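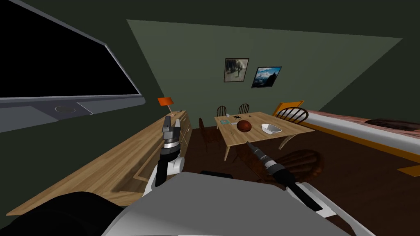 1/ Painting a room with a sloped ceiling

I've had a few replies asking how to handle color in attic bedrooms and rooms under the roof. I've painted a lot of them over the years, mostly older houses. Going to put it all in one thread so I can stop answering it in pieces.

2/ The first decision is where the wall stops and the ceiling starts. In a square room you don't have to think about it. Under a roof you do. The slope can be treated as wall or as ceiling, and whichever you pick you should pick it before you buy paint.

3/ If you call the slope a ceiling and paint it white, you get a hard line at the knee wall, often at about hip height. In a big room that's fine. In a small one the line is all you see when you lie in bed.

4/ If you call it wall, the color runs up to the flat part, or all the way to the ridge if there is no flat part. Most people are scared of this with dark colors. I was too until Heather Nepia had me do her back bedroom in one dark green, slope included. The corners stopped mattering. Her house has terrible corners.

5/ Dark green walls with a lighter, grayer green on one end works as well. Put the lighter one on the flat end wall and hang your pictures there. Honey-colored wood furniture looks good against either. So does an orange lampshade. Very cold white bulbs do not.

6/ Bulbs, while I'm on it. Look at your sample at night with the lamp you are going to use. I had a customer reject a green called Tareline in the afternoon and then choose it again after dinner without knowing it was the same board.

7/ Samples: don't paint them on the wall. Paint a big piece of card, two coats, and tape it to the slope. Then move it to the upright wall. The same paint will look like two different colors because the slope faces the floor and gets less daylight. This surprises people every time.

8/ Measuring. Length of the slope times the width, and measure the slope along the slope. Delwyn Prendergast measured hers from the floor plan and ran out partway up the second coat on a Sunday evening. The plan shows the slope flat, so it comes out short.

9/ For anyone who wants real numbers: my last attic room came to 784 square feet of wall and slope together, two coats. I bought 4 gallons and finished with a little in the bottom of the last can. Primer was extra.

10/ Primer. If you're going dark over white, get it tinted gray. The store will do it if you ask. Skipping this is how you end up doing a third coat, and dark greens and deep reds are the worst for it.

11/ Finish: flat or matte on the slope, always. Light from a window rakes across it and shows every taped joint. I know eggshell wipes clean better. Nobody is putting their hands on the slope except the person who sits up too fast.

12/ Cracks where the slope meets the wall come back every winter. The roof moves a little. Use a flexible caulk there, the paintable kind, and let it cure as long as the tube says. Filler will crack again in the same place.

13/ Cutting in at the ridge is hard on your neck. I use a 2.5 inch angled brush and do a short stretch, then get down. Kane Cartwright uses a small roller on a pole and touches up after. His lines are good, so I can't say he's wrong.

14/ Somebody asked about brands. I used Gimlow for years and still like their matte. Keletti covers better in the dark shades but dries fast, so don't stop in the middle of a wall. I haven't tried anything else lately.

15/ Order of work: slope first, then the end walls, then the low walls, then trim. Pull the tape while the last coat is still slightly soft. If it's dried hard, run a knife along the edge first or it will take the paint with it.

16/ Furniture goes on the low side. Long and low, like a dresser, fits under the slope and leaves you the middle of the room to stand up in. Leave a gap at the back for air if that wall is an outside one. I've moved dressers and found mildew.

17/ Bronwyn asked if she can do all this in May with the windows open. Yes, good month for it. Start early in the day. Upstairs rooms heat up after lunch and the paint starts dragging on the roller.

18/ Stairwells are a different job and need a proper plank setup. I'm starting one Wednesday and will post about it when it's done.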